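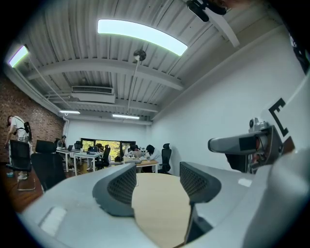 A round wood table in an open-plan office.

Why Do Horses Wear Shoes?
By Olaia Rivas for the Stadside children's pages
September 28, 2026

A horse walks on its toenails. Each foot has one big toe, and the hard part around the end of it is called a hoof. The outside of the hoof is made of keratin, the same stuff as your fingernails and hair. Like your nails, it never stops growing.

Wild horses walk a long way every day over rough ground. All that walking wears their hooves down about as fast as they grow. Horses that live on farms usually walk less, so their hooves can get too long. Others do a lot of work on hard roads, and their hooves can wear down too fast. A shoe protects the edge of the hoof from the road.

The person who looks after hooves is called a farrier. Begoña Bermúdez is a farrier in Stotden, and she visits 43 horses at the stables near Rovedwood. Most of them need a visit every six weeks or so.

First she takes off the old shoe. Next she cleans out the dirt and trims the hoof with a tool called a nipper. Then she files it flat with a rasp, which looks like a giant nail file. The new shoe has to match the shape of the hoof. If it is a bit too wide or too narrow, she hammers it on an anvil until it fits. Some farriers heat the metal first to make it easier to bend.

Last come the nails. They go through holes in the shoe and into the outer part of the hoof. The sharp ends poke out of the side, and the farrier twists them off and smooths them down.

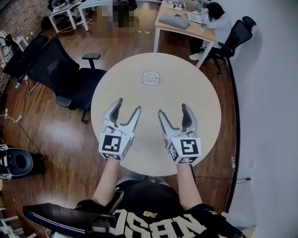
Does it hurt the horse when the nails go in?
The outer wall of the hoof has no feeling in it, so a nail put in the right place does not hurt. It is like cutting the tip of your fingernail. Deeper inside, the hoof can feel pain – that is why farriers train for a long time before they work alone.

Not every horse wears shoes. Many go barefoot all year, and some wear them only on the front feet. Front feet carry more of the horse's weight. There are also rubber boots that strap on for a ride and come off afterward.

Words to know
Farrier: a person who trims hooves and fits shoes.
Frog: the soft, V-shaped part on the bottom of the hoof.
Rasp: a long, rough file.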